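Support > Hand-held grippers > Faults and safety

Overview Setup Faults Contact

April – by Tala Tarawneh

Why does one jaw close late?
A link pin has worked loose. Khang Đặng found this on 19 of the 239 Gusten grippers we checked. Stop using the tool and send it in.

Can I tighten the pin myself?
No. Two people pinched a finger trying – the jaws can snap shut once the pin slips.

Is my recorded data still good?
Sessions made before the fault showed up are fine. Tamer Tarawneh will mark the rest as failed, so give him the session numbers.

Can I keep folding towels with the other hand?
Not for paired tasks. Wait for the replacement.

Who do I contact?
Munther Rizk at the Pleta repair desk, extension 535.

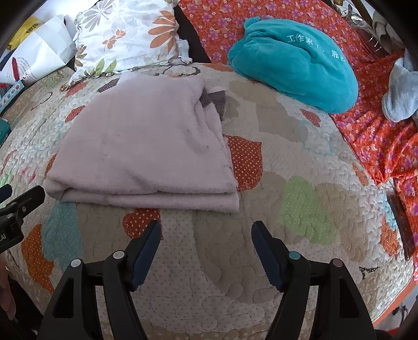

Hand-held gripper, jaws open, near a folded towel on a bed.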